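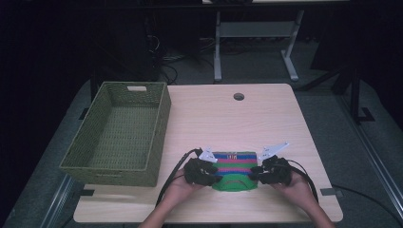 Sorting small knitted and fabric items into an open basket

Applies to striped or patterned pieces small enough to fold on a side table. Allow 13 minutes for a first batch.

What you need
An open-topped rectangular basket, woven or plain
A clear table with a smooth top
A lint roller

1. Place the empty basket to the left of the working area. Left-handed readers may reverse the layout.
2. Lay one item flat in the centre of the table, stripes running across.
3. Hold it at both sides and pull lightly outwards until the bands are level. Do not stretch ribbed edges.
4. Check the seams. Put anything with an open stitch aside for mending.
5. Leave sewn-in tags in place. Paper tags should be snipped at the thread.
6. Fold once, parallel to the stripes. Thick knits are better left unfolded.
7. Lower the item into the basket with the fold uppermost. Start at the short wall furthest from you and work forwards.
8. Stop filling 4 cm below the rim, or below the handle cutout if the basket has one.

Wool should be stored fully dry. If the weave of the basket is coarse, line it with cotton before step 7, otherwise loose loops will catch.

Do-yoon Cha
Revised June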